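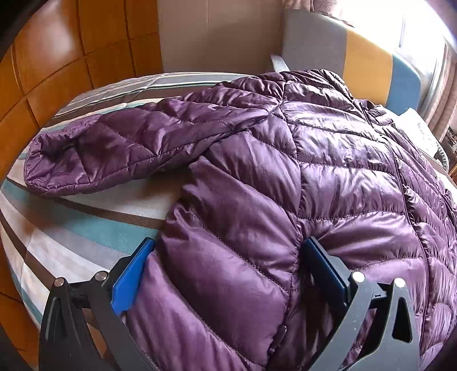 Page last updated: Thursday, 4:40 p.m.

SKEMUS ANNOUNCES A SOUNDBAR FOR PEOPLE WHO HAVE RUN OUT OF SHELF

BREMHAM – Skemus today introduced the Stiltham, a compact soundbar built for the sort of living room where the TV already takes up most of the furniture. It goes on sale in April through the Skemus online store and selected electronics retailers.

The Stiltham is 18 inches long. Most of the soundbars we tested it against were a good deal longer, and one of them would not fit in our elevator. Ours can sit between the feet of an ordinary TV stand without blocking the remote sensor, a problem the industry has been solving for years by asking customers to hold the remote higher.

Inside are four drivers and a pair of passive radiators. There is no separate subwoofer. We are aware that some buyers like a separate subwoofer, and we would gently ask where they have been keeping it. Bass is handled by the bar itself, and people who share a wall with a neighbor can turn on Night Mode, which pulls down explosions and brings up whispering. It works on most movies. It cannot do much for directors who want the whispering left alone.

Setup takes one HDMI cable, which is in the box. An optical input is included for older sets, along with Bluetooth for phones and a 3.5 mm jack for whoever wrote to us 7 times asking for one. No account is required. There is an app, and you may ignore it for as long as you own the product.

Skemus also took the unusual step of putting the volume level on the front in numbers that can be read from a couch. Earlier models used a row of colored lights, and the manual needed two pages to explain them. The manual for the Stiltham is shorter all around, although the safety section remains as long as ever.

The tuning was done at our Bremham listening room with Mihăilă, the audio studio that also worked on our bookshelf speakers. Mihăilă turned down our first three versions. The fourth was described as "fine," and we moved straight to production.

A first run of 2000 units will ship in black. A further 700 in pale gray will follow once the pale gray stops looking beige under store lighting. Both colors carry a two-year warranty and come with a wall bracket, screws and a paper drilling template that is the correct size, provided nobody photocopies it.

Review samples are available to press on request. Please return them – the last batch came back four short.

Press contact: Skemus Media Desk, Bremham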